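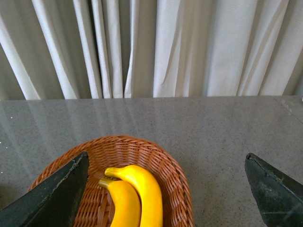 **Relatório de andamento: copas e bancadas do Residencial Amaral**
Período de referência: setembro
Destinatário: Fundo Wenus de Apoio à Moradia Temporária
Outubro de 2022

## 1. Objeto do relatório

O presente documento informa o andamento físico e financeiro da etapa de acabamento das copas do Residencial Amaral, custeada com recursos do Fundo Wenus. A etapa compreende a instalação das bancadas de pedra, a colocação das cortinas junto às bancadas e a entrega do enxoval básico de copa, composto por cestos, panos, potes e escorredores. As obras de hidráulica e elétrica foram objeto do relatório anterior e são mencionadas apenas onde interferem no acabamento.

O residencial atende famílias em hospedagem temporária, com permanência de duas semanas a seis meses. Cada unidade possui copa própria. O projeto aprovado prevê a intervenção em 86 copas, distribuídas pelos blocos A, B e C.

## 2. Situação geral

Os blocos A e B encontram-se com as bancadas assentadas e com as cortinas instaladas. No bloco C, as bancadas do térreo e do primeiro pavimento foram concluídas, restando o segundo pavimento, cujo assentamento depende da liberação da prumada de água pela empresa responsável pela hidráulica. A liberação estava prevista para a segunda quinzena de setembro e não ocorreu.

A ocupação dos blocos A e B não foi interrompida durante o acabamento. As famílias foram transferidas internamente por períodos curtos, de no máximo quatro dias, conforme cronograma afixado na portaria e comunicado com uma semana de antecedência. Houve dois remanejamentos não previstos, ambos no bloco B, em decorrência de atraso na entrega de peças de pedra.

## 3. Bancadas

A pedra adotada é cinza, salpicada de pontos claros e escuros, com acabamento polido. O corte e o assentamento ficaram a cargo da Ultow, contratada após cotação entre três empresas. O modelo de copa do bloco A admite bancada em peça única. Nos blocos B e C, o comprimento do vão exige duas peças, com emenda.

A vistoria das emendas foi feita em conjunto com o encarregado da Ultow. Verificaram-se o nivelamento entre as peças, o preenchimento da junta e a uniformidade da tonalidade. Em cinco copas do bloco B a junta apresentava falha de preenchimento próxima à borda posterior e foi refeita sem custo adicional. Em uma copa do mesmo bloco a diferença de tonalidade entre as duas peças foi considerada excessiva, e a peça menor será substituída até o final do próximo período.

Recebemos das famílias observações sobre a conservação da superfície. O polimento evidencia migalhas, respingos e marcas de copo, e em algumas unidades vinha sendo utilizado produto abrasivo na limpeza. Foi distribuída uma orientação de uma página, com indicação de pano macio e detergente neutro. A equipe de limpeza das áreas comuns recebeu a mesma orientação.

## 4. Cortinas

As cortinas foram confeccionadas pela Vamum em tecido macio, de leve brilho, em tom branco-acinzentado. O consumo total previsto era de 626 metros de tecido, quantidade integralmente entregue em um único lote, o que evitou variações de cor entre os blocos.

O projeto original indicava cortinas até o piso. A solução foi revista na copa-modelo: a barra passou a terminar logo acima do nível da bancada, com a cortina suspensa atrás da borda posterior da pedra. A alteração reduziu o consumo de tecido por unidade e facilitou a retirada das peças para lavagem. A sobra será destinada a cortinas de reposição, à razão de uma para cada dez unidades, armazenadas na rouparia do bloco A.

Permanecem as seguintes pendências:

- ajuste de altura da barra em três copas do bloco A, nas quais o tecido encosta na pedra;
- substituição de trilho em uma copa do bloco B, com travamento no lado direito;
- identificação das peças por etiqueta interna, para controle da lavanderia.

O franzido adotado é generoso, e as peças levam mais tempo para secar do que o estimado. A lavanderia propõe lavar no máximo oito cortinas por dia. A proposta foi aceita e consta do plano de manutenção.

## 5. Enxoval de copa

O enxoval foi definido após consulta às famílias residentes, realizada por formulário simples deixado em cada unidade. O item mais solicitado foi um recipiente para manter sobre a bancada, destinado a pão, frutas e pequenos objetos que antes ficavam espalhados. Optou-se por cestos redondos de vime trançado, em tom castanho-avermelhado.

A escolha do vime foi discutida com a equipe de higiene, que inicialmente preferia recipientes plásticos laváveis. Acordou-se a manutenção do vime com duas condições: o cesto é forrado com pano de algodão, trocado junto com os demais panos da copa, e é escovado e exposto ao sol a cada mudança de família. Cestos com fibras soltas ou partidas são retirados de uso. Até o encerramento do período, quatro cestos haviam sido retirados, todos do bloco A, onde o enxoval foi entregue primeiro.

Os potes com tampa e os escorredores foram entregues nos blocos A e B. Para o bloco C, a entrega será feita por pavimento, após a limpeza final de cada copa, a fim de que nada seja depositado sobre bancadas ainda em vistoria. Os panos de copa do bloco C já se encontram na rouparia.

Registra-se que o inventário de entrada e saída das famílias foi atualizado para incluir o enxoval. A conferência é feita na presença de um membro da família e leva poucos minutos. Não há cobrança por desgaste normal.

## 6. Execução financeira

Os pagamentos à Ultow seguem o avanço medido por bloco. Os blocos A e B foram quitados, com retenção de R$ 3.000 até a substituição da peça indicada no item 3. A Vamum recebeu o valor integral do tecido e da confecção, e a parcela de instalação do bloco C será paga após a colocação.

Houve uma despesa não prevista, no valor de R$ 884, referente à compra de suportes adicionais para os trilhos do bloco B, onde a parede não oferecia fixação suficiente nos pontos originais. O valor foi absorvido pela rubrica de imprevistos e os comprovantes seguem na prestação de contas. Não se solicita suplementação.

## 7. Riscos e providências

O principal risco para o cumprimento do prazo é a liberação da prumada do segundo pavimento do bloco C. A administração notificou a empresa de hidráulica por escrito e solicitou nova data. Caso a liberação não ocorra no próximo período, a Ultow manterá as peças cortadas em seu depósito por até sessenta dias, sem ônus, conforme cláusula contratual. Após esse prazo incide taxa de armazenagem, que não está prevista no orçamento.

Um segundo ponto de atenção é a umidade. Nas copas voltadas para o pátio interno, a ventilação é menor e há possibilidade de manchas na barra das cortinas. Foi iniciada verificação quinzenal em seis dessas unidades, com registro em planilha. Os resultados ainda não permitem conclusão.

## 8. Próximo período

Estão programados o assentamento das bancadas restantes, a instalação das cortinas do segundo pavimento do bloco C, a entrega do enxoval correspondente e a correção das pendências listadas no item 4. A vistoria conjunta com o Fundo Wenus pode ser agendada a partir da conclusão do primeiro pavimento, já disponível para visita. Solicita-se a indicação de data com antecedência mínima de cinco dias úteis, para aviso às famílias.

Anexos: planilha de medição por bloco; termo de vistoria das emendas; orientação de limpeza; comprovantes de despesa.

Administração do Residencial Amaral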